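Open House Visitor FAQ
Murkau Manipulation Group, Fludville site

When is the open house?
In March, from 10 a.m. to 4 p.m. Last entry is at 3:15 p.m. Check in at the front desk and take a badge.

What will I see?
Collection of grasping data with a hand-held gripper. An operator carries the tool by hand and performs ordinary household tasks. The recordings are later used to train an arm. The arm runs in the second half of each tour.

What kinds of objects are handled?
Household items, including thin, flat ones. A printed card is held upright between the two blue finger pads, with linkage arms closing from both sides. Pad alignment matters more with a card than with a block, since a small offset lets the card rotate.

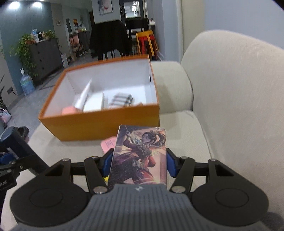
Geeta Shukla asked on the last tour whether the arm copies the operator's path exactly. She had expected playback. It does not play anything back. The policy computes each motion from the current camera view, so two runs of the same task will differ.

How much data is there?
The current set holds 2,469 recordings. Of these, 181 are card tasks. Failed grasps are kept and labeled.

May I try the gripper?
Yes, in the afternoon. Groups are limited to 8. Remove rings and tie back long hair. Keep fingers clear of the linkage.

Can I take pictures?
Yes, except at the operator screens in room 833.

Who do I contact about school groups?
Akash Mathur, through the front desk. Please include the group size and the ages of the students.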